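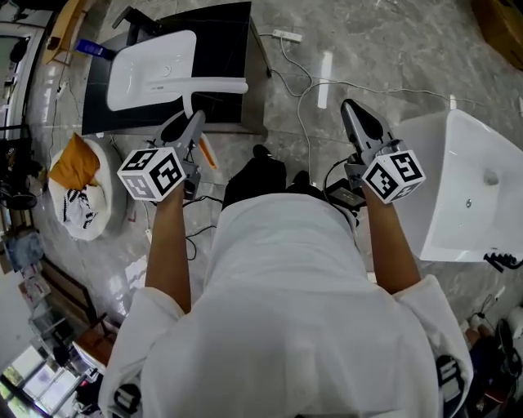 A loose white robe with wide sleeves.

Why does white look white?

Light from the sun is a mix of all the colors. When it falls on a thing, some colors go into the thing and some come back to our eyes. A tomato sends back mostly red. White cloth sends back nearly all of them together, and our eyes call this mix white.

Black cloth keeps most of the light inside, and the light turns into warmth. Try it in the sun with two socks - one black, one white. Put your hand on each after 19 minutes. Which one is warmer?

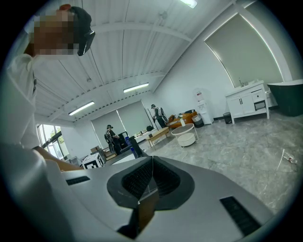

Page last changed: Monday, March 14, 2022, by Purificación Bravo

White paint does the same job as white cloth. In Fusby the school has a white roof, and in summer it sends much of the sunlight back to the sky.

Snow is white too, but one small piece of ice is clear like glass. In a pile of snow the light jumps from piece to piece and comes out again with all its colors.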